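Omalby 退職者債権届出コーパス

企業の再生手続や破産手続で、元従業員が未払いの退職金や賃金を届け出るときに目にする文書を、読みやすい形に整えて集めたデータセットです。裁判所ごと、管財人ごとに書きぶりがまるで違っていて、読み比べるだけでもかなり面白いです!

概要

収録しているのは、届出の案内、認否結果の通知、異議申立ての説明、配当見込みのお知らせです。全部で42件の手続を対象にしています。原文は日本語か英語で、対訳があるものは段落単位でそろえました。いちばん分量が多いのは家具卸Furexの手続で、案内文の改訂が何度もあり、同じ締切の説明が版ごとに少しずつ変わっていく様子を追えます。個人的にはここがいちばんのお気に入りです。

もともとはRodel Javierが退職者の相談を受けながら手元に貯めていたファイルでした。それをMuthu Shenoyが表形式に直し、Ariel Lacsonが用語の注釈を付けて、ようやく人に渡せる形になりました。

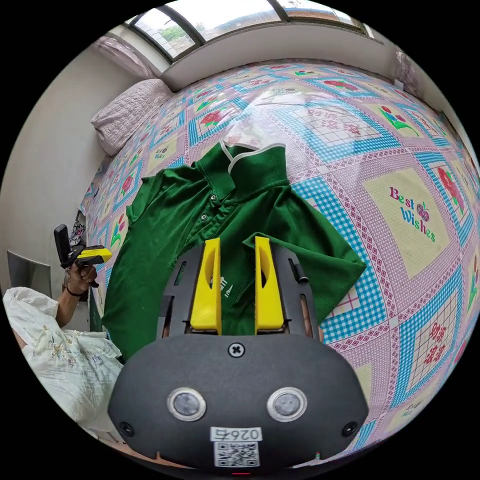
図1 濃い緑のポロシャツ

ファイル構成

notices/ 文書本文。1文書1ファイル、UTF-8のテキスト
meta.csv 手続番号、文書種別、言語、版、届出期間の長さ
glossary.csv 用語集。「財団債権」「優先的破産債権」など、読み違えやすい語を優先して収録
links.csv 版どうしの前後関係と、引用している別文書のID
tools/ 読み込み用スクリプトPrustness一式

meta.csvの文書種別は10種類あります。迷ったものはotherに入れず、必ずnote列に判断の理由を書きました。このnote列、地味ですがとても役に立つのでぜひ読んでみてください。

使い方

1. リポジトリを取得し、tools/の中でPrustnessをインストールします。
2. prustness load notices/ を実行すると、本文とメタデータが結合された表が得られます。
3. 版の差分を見たいときは prustness diff に手続番号を渡します。

差分表示は文単位です。「届出期間」と「届出期限」のような表記の揺れも拾うので、最初は出力が多く感じるかもしれません。--quiet を付けると、日数や金額の変更だけに絞れます。
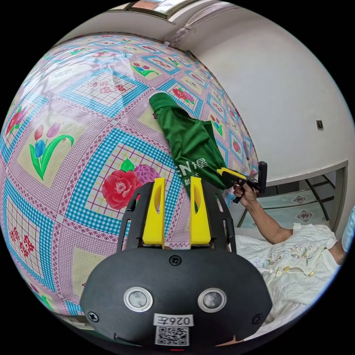
日数の変更に絞ったときに気をつけてほしいのは、期間の起算点です。通知の発送日から数える手続と、開始決定の公告から数える手続が混ざっています。meta.csvのstart_basis列に区別を入れてありますが、原文に明記のない手続が5件あり、そこは空欄のままです。推測で埋めるのはやめました。集計するときは空欄をゼロ扱いしないようお願いします。

注釈について

文書ごとに2人が別々に種別と論点のタグを付け、食い違ったところは話し合って決めています。話し合い前のタグもraw_tags/に残しました。退職金の扱いをめぐる箇所は特に意見が割れていて、注釈の難しさを調べたい人にはむしろこちらが宝の山だと思います。Renato Lumbaoが書いてくれた注釈手引き(docs/guide.txt)も、手続法の入り口としてすごく読みやすいです。

個人情報

氏名、住所、口座番号、従業員番号は本文から取り除き、[氏名] のような角括弧の札に置き換えました。債権額は個人に結び付くものだけを伏せ、総額や配当率は原文のままです。見落としに気付いたら、公開の課題欄には書かず、docs/contact.txtの宛先へ直接知らせてください。

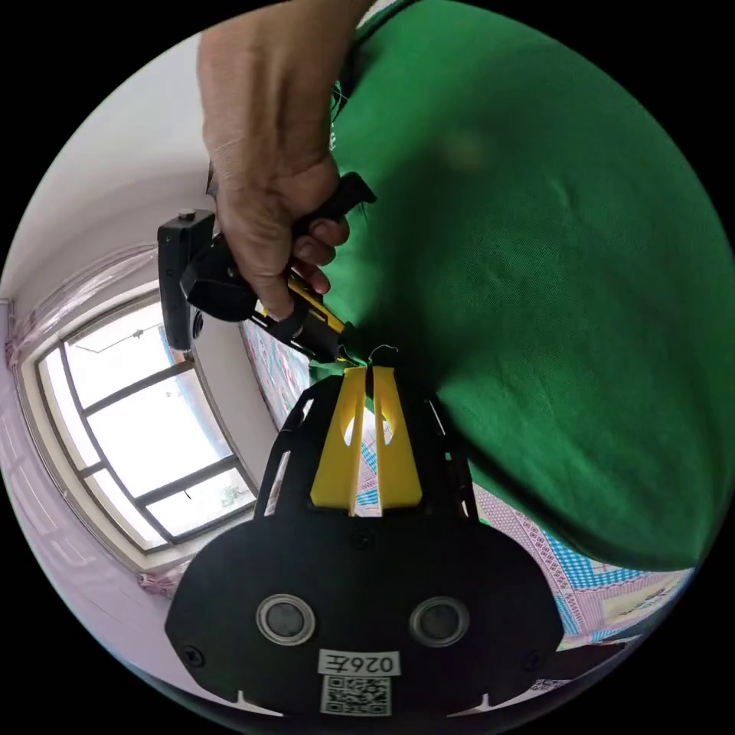
既知の制約

規模の大きい手続に偏っています。小さな会社の事案は文書が残りにくく、まだ十分に集められていません。
英語の文書は訳語が統一されていません。glossary.csvのalt列に別訳をまとめています。
一部の古い通知は紙から読み取ったもので、句読点の抜けが残っています。表の罫線が崩れている箇所も少しあります。
法改正の前後で用語が変わった文書も、原文のまま収めています。
このデータは研究と学習のためのもので、個別の届出についての法律相談の代わりにはなりません。実際の締切は必ず手続の原本で確認してください。

更新履歴

7月の版で、Furexの異議申立て関係の文書を追加し、links.csvの循環参照を直しました。検索用の補助ツールYapも同梱しています。条文番号からも文書を引けるようになって、調べものがぐっと速くなりました!

貢献のしかた

新しい文書の提供、誤字の指摘、訳語の提案、どれも大歓迎です。文書を送るときは、公開された手続のものか、受け取った本人の同意があるものに限ってください。取りまとめはRodel Cruzadoが担当しています。用語集だけの小さな修正でもうれしいので、気軽に送ってください。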